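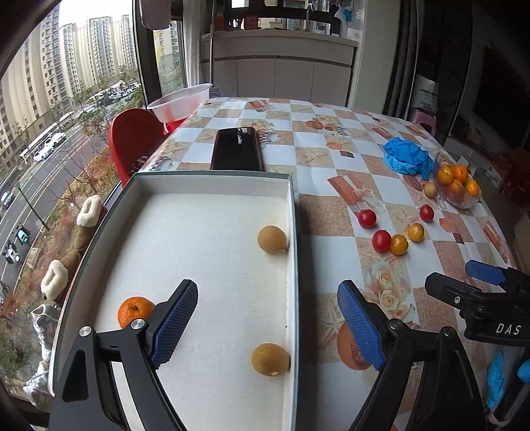

How do you get hard pears to ripen at home without half of them turning to mush?

Leave them at room temperature until the neck gives under your thumb, then move them to the fridge the same day. Most pears ripen from the core outward, so if you wait for the wide part to feel soft, the middle has already gone too far.

The rest of this page goes through the steps in order, from sorting a bag of fruit to saving the ones you forgot.

1. Sort them first

Tip the pears out and look at each one. Put aside any with a split skin, a missing stem with a wet spot under it, or a dent you can feel with a fingertip. Those won't ripen evenly. Cut out the bad part and use them for cooking this week.

Don't wash the rest yet. Water sits in the dip around the stem and mold starts there. Wash them when you're ready to eat.

2. Know what kind you have

Bartletts change from green to yellow as they ripen, so color helps. Bosc, Anjou and Comice hardly change at all, and you have to go by feel. Asian pears are a different matter. They are sold ripe and are meant to be crisp, and leaving them out to soften only makes them worse.

If you picked the fruit from your own tree, European types need a cold spell before they will ripen well. Put Bartletts in the fridge for a few days. Winter types such as Anjou and Comice want several weeks. Store-bought pears have normally had their chilling already.

3. Set them out

Use a shallow tray, a wide bowl or a baking sheet. One layer only. Pears bruise under the weight of other pears, and you want to be able to reach every one without digging.

Keep them out of direct sun and away from the stove. A normal kitchen is fine, between 65 and 75 degrees. Above that they tend to soften on the outside while the center stays gritty.

4. Speed them up, if you need to

Ripening fruit gives off ethylene gas, and trapping the gas makes things go faster. Put the pears in a paper bag with a ripe banana or apple and fold the top over loosely. Check them every day. Bagged pears can be ready two or three days sooner than loose ones.

Plastic bags hold in moisture as well as gas, so skip them. Oranges and mandarins give off very little ethylene and won't do much to help, though they do no harm in the same dish.

If you have a lot of pears and only want a few at a time, bag two or three and keep the others in the fridge. Start the next batch when you're eating the first.

5. Check the neck

Press gently with your thumb right beside the stem. If the flesh gives a little, the pear is ready. If nothing moves, leave it another day. Press in one place only, or you will bruise the fruit all the way around.

Macarena Paredes, who sells pears at the Arthorpe market on Tuesdays, told me she checks hers first thing in the morning and again after supper once they get close. A Bartlett can pass from firm to overripe in a day in warm weather. Bosc is slower and more forgiving.

6. Chill the ripe ones

A ripe pear will hold in the fridge for three to five days. Keep it away from onions and anything else with a strong smell. Take it out 30 minutes before eating, as cold dulls the flavor.

Cut pears brown quickly. Brush the slices with lemon juice, or drop them in a bowl of water with a spoonful of lemon juice in it, and drain them before serving.

Using up the overripe ones

Soft pears with brown around the core are still good to cook if they smell fine. Peel and core 8 of them, chop them roughly, and put them in a heavy pot with a splash of water and a pinch of salt. Cook on low with the lid on until they fall apart, then take the lid off and stir until the sauce is as thick as you like. Taste before you add sugar. Cinnamon or fresh ginger both work.

For baking, mash the flesh and use it in place of applesauce in muffins or quick bread. It is wetter than applesauce, so drain it in a sieve for a few minutes.

Throw out any pear that smells of alcohol or has mold on the skin. The flesh is too soft for you to cut around the mold safely.

Freezing

Peel, core and slice ripe but firm pears, dip them in lemon water, and pat dry. Freeze on a lined sheet until solid, then pack in bags with the air pressed out. They go soft when thawed and are best used in crisps, smoothies or sauce.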